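Clandonik Testa 15: pinza eléctrica de dedos paralelos

Aviso de seguridad incorporado a la ficha el 24 de marzo de 2018

La Testa 15 es una pinza eléctrica de dos dedos para células de picking con cajas de plástico y estanterías de rodillos. Se suministra con placa de adaptación, cable de control y juego de dedos planos.

Carrera por dedo: 15 mm
Masa con dedos estándar: 973 g
Ciclo máximo sin carga: 400 ms
Referencia del controlador: Olex 5

Fallo conocido: pérdida de retención tras parada de emergencia

En las unidades con controlador Olex 5 y firmware anterior a la revisión de junio, el corte de tensión libera el freno del husillo antes de que el motor quede bloqueado. Los dedos ceden y la pieza puede caer. En la instalación de Litano una pieza cayó entre la mesa y la estantería, y el rearme se hizo con la pieza todavía atrapada. El dedo izquierdo quedó deformado. No hubo lesiones.

El defecto no genera código de error. El controlador sigue informando de «pinza cerrada» porque lee la última posición guardada.

Medidas obligatorias hasta la actualización:

- No rearmar sin inspección visual de la zona bajo los dedos.
- Limitar la velocidad de aproximación a 400 mm/s.
- Ejecutar la rutina de referencia después de cada parada.
- Retirar de servicio los dedos que no cierren en paralelo.

La actualización se instala por el puerto de servicio y dura cinco minutos. No modifica los programas del usuario.

Compartido 15 veces · 3 comentarios

mecatronik_v: ¿Afecta también a las unidades con controlador externo?

taller_sur: En la nuestra, igual. Cerrada según la pantalla y la pieza en el suelo.

rodillo88: Después de actualizar hay que repetir la referencia o no arranca el ciclo. Convendría ponerlo en la ficha.
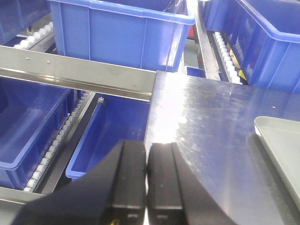 Clandonik: Los controladores externos no están afectados. La repetición de la referencia se añadirá al procedimiento de actualización.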